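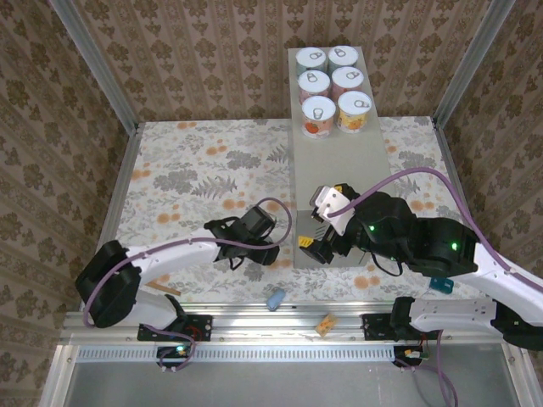
Cans at the far end, arms at the near end, and me just out of view with a headset on.

I got the job at Skamorow because I was the only person in the interview who admitted to liking claw machines. I thought I'd blown it. But Dehua Fang wrote something down, underlined it, and asked if I could start in May.

So I moved to Trirkberg with one suitcase and a rice cooker and learned to be somebody else's hands. You sit in a chair that came out of a dentist's office (a 1981 model, the arms are still mint green under the tape) and you hold the two grips, and whatever you do, the arms in the next room do a blink later. Reach, and they reach. Scratch your nose and you'll hear about it from the tech, because a gripper has just waved at the wallpaper.

The wallpaper was Dehua's idea. She said a machine that was going to live with people had better see some living rooms. She brought in the tablecloth too, the one with the orange flowers, and I got so fond of that tablecloth! My own apartment had a card table and a bare bulb. I used to go in early just to look at it.

The task that fall was cans. Line the gripper up, bring the fingers down, close, lift, set it down again, open. Then again. A good run was 36 demonstrations before lunch, and each one had to be clean, no dithering, no little second tries, or Gu would throw it out. Gu was the software. We named it that after the noise it made when it rejected something, a kind of swallowed cough. I'd be so pleased with myself, I'd have done a really lovely lift, and from the speaker by my knee: gu.

My mother called on my lunch breaks and wanted to know what I did all day. I told her I was teaching. She liked that. She told her whole building I was a teacher, and then one of the neighbors asked what grade, and she called me back in a panic, and I said well, Ma, it's sort of preschool.

The trouble was I had opinions about the cans. You do, after enough hours. You see them from the wrist camera with the lid as big as a dinner plate, and you start to know them like faces on a bus. The coconut one was my favorite. I was gentler with it. I'd slow down on the way in and let the fingers come around it like I was picking up somebody's baby bird.

I didn't think it showed. I had seven months of my own hands in that system by then, and I figured it all got averaged out into mush, me and the night shift and the guy from Skiline who gripped everything like it owed him money.

Then in December they ran it without us. I took off the headset and stood behind the glass with my coat on, feeling silly, as if it were a recital. The arm went out by itself. Peach, quick. Pineapple, quick, a bit rough, that was the Skiline guy all over. And then it turned to the coconut, and it slowed down. 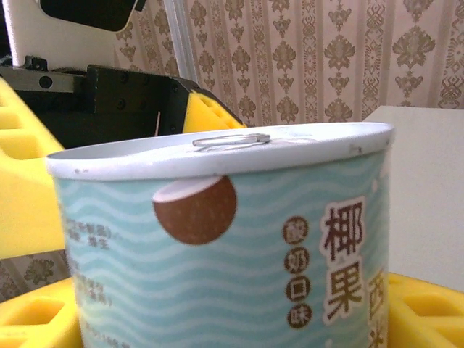 Dehua said it was a bug. She said it in her regular voice, with her pen already going, and she said the approach speed ought to be the same for every can and we'd need to find whichever operator was doing that and have a word.

I said sure, makes sense.

She kept writing. The arm was still coming in, so slow, you could have buttered toast in the time it took. It closed. I was holding my own breath and my right hand had gone into the shape of it inside my pocket.

"We could leave it for two weeks," Dehua said. "See if it spreads."

From the next room I listened for Gu, and Gu didn't make a sound.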